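Iltent H7 Laundry Arm
Maker: Kinoshita
Sold and rented by Prollodow
Availability: ships in January
Rental: 70 dollars a week, two-week minimum

What it is

A single arm on a wheeled base that hangs shirts on hangers and puts the hangers on a bar. Kinoshita calls it a household laundry assistant. We would call it a hanging machine, and a slow one, and we stock it because customers keep asking.

What it did for us

Neville Cropper ran the H7 in our shop for a Saturday with plain T-shirts and matching hangers. It got through 7 shirts in 60 minutes and dropped one. With the Skusmont wide gripper fitted it dropped none but took longer. Polo collars beat it every time. It won't fold, and it won't pair socks.

What it needs

A straight bar at a fixed height, hangers facing the same way, good light, and 6 feet of clear floor. The brochure photos have all of that. Most living rooms don't – there's a drying rack parked in front of the TV, wire and plastic hangers on the same bar, a power cord across the tile.

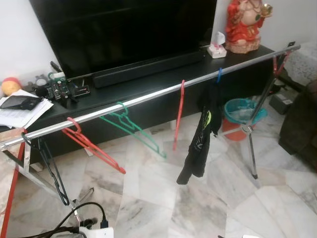
Kinoshita says a software update will handle mixed hangers. They said so last year too, and we're not selling the H7 on that promise. Buy it for what it does now or rent it first.

In the box

Arm, base, charger, standard gripper, 60 practice tags. The Skusmont gripper is extra.

Returns

Unused units only. Rental fees come off the price if you buy before the rental ends – so far, few people have.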